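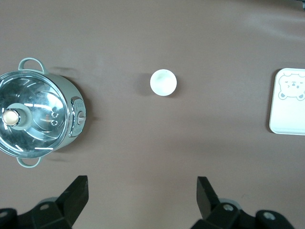 the green pot, on the table, lid on

Tuesday, late, should be asleep. Quick one before I forget.

Moved the pot out of the cupboard finally. It has lived behind the baking trays since we got the apartment, 2022, and I kept saying I'd use it and then using the old saucepan with the bent handle. No more. Saucepan is in the donate box. Well, in the hall next to the donate box.

Yolanda came by after work to pick up her folding chairs and stayed two hours. She says the green is a hospital green. I say sage. She likes the gold-or-wood-looking top on the knob though, wants to know if you can buy just the knob. Told her no idea. She had a Kidow one in college, same kind of thing, plug in, dial on the side, made noodles in it for 3 years straight and once a whole birthday dinner. Must ask her how she did the dumplings.

Plan for it: soup Wednesdays, beans on the weekend. Mostafa Fawzy from downstairs gave me his lentil recipe over the phone and I wrote it on the back of the Korkitz receipt and now of course cant find the receipt. What I remember. Red lentils, one onion, one carrot, cumin, more cumin than you think. Lemon at the end. He blends it, I won't bother. Bread fried in oil on top, he was very firm about the bread. Call him again tomorow, not before 8, he sleeps in.

Kitchen stuff done today:
wiped the spice shelf, threw out the paprika from the old place
moved mugs to the left side (keep reaching right, annoying)
found the good peeler!!
did NOT do under the sink

Still no decision on where the pot lives. Counter by the toaster is the obvious spot but then where do I chop. Top of the fridge too high, I'd drop the glass lid on my foot. Mom would say put it back in the cupboard and take it out when you need it, which is how it got lost in the first place. Maybe the little cart from Terkden if it's still on sale. $80 last I looked, over that and forget it. Measure first. I always forget to measure.

Also the outlet behind the toaster is loose. Wrote to the building office again. Third time? Not plugging anything in there til someone comes.

Shopping: lentils, onions, lemons, cumin (big one), dish soap, lightbulb for the hall. Tóth has the cheap lemons but closes early so go at lunch.

Back hurts from the cupboard. Everything in there weighs a ton and I put it all back in the wrong order, will be mad about that next time I want a muffin tin. Dishes still in the sink. Leaving them. Bed.

Oh and call the dentist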